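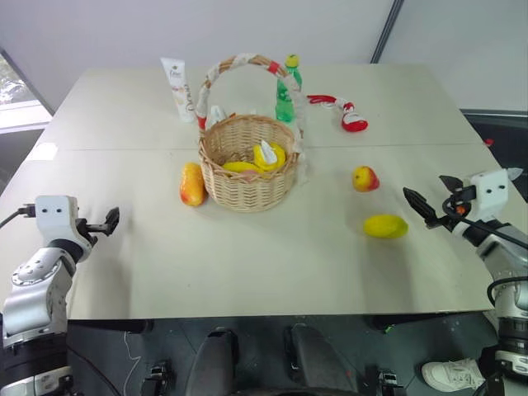 Wicker basket and artificial fruit on the sorting table, Tannous Room.

Call for Participants: Basket Packing and Table Clearing Study

The Presis Center for Household Studies invites adults living in or near Truncombe to take part in a study of how people put away small items at a table. Sessions are held in the Tannous Room on the second floor of Lultard Hall and will continue through the end of June.

What participation involves

Each participant attends 2 sessions of around 69 minutes, including a short break. During a session you will be asked to place artificial fruit and other small household goods in a handled basket, and later to return them to the table. The items include bananas, a lemon, an apple, a mango, a squeeze tube, a plastic bottle and a toy sneaker. You may work in any order and at your own pace. The study is concerned with the order in which things are chosen, where they are placed in the basket, and how the handle affects reach. It is not a test of speed, and no score is kept.

After each round a member of staff will ask a few questions about your choices. Answers are written down by hand and stored under a participant number.
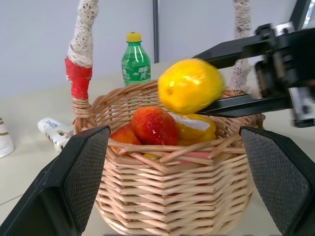

A lemon held over the basket, with other artificial fruit already inside.

Who may apply

Applicants must be 18 or older and able to stand or sit at a table for 10 minutes at a time. A chair is provided on request. Experience in retail packing, catering or housekeeping is welcome but not required. Persons who took part in the earlier drawer and shelf study are not eligible for this one. Please tell us in advance if you have a sensitivity to willow.

Compensation

Participants receive a gift card at the close of the second session. Parking at Lultard Hall is free after 6 p.m.

How to apply

Applications should be made in writing to Sawsan Haddad, Study Coordinator, at the front desk of Lultard Hall. Please include your name, a daytime telephone number and your preferred session times. Selected applicants will receive a consent form to read and sign before the first session.

Questions about the conduct of the study may be addressed to Mayuree Chantharasri, Principal Investigator. Participation is voluntary, and participants may withdraw at any point without giving a reason.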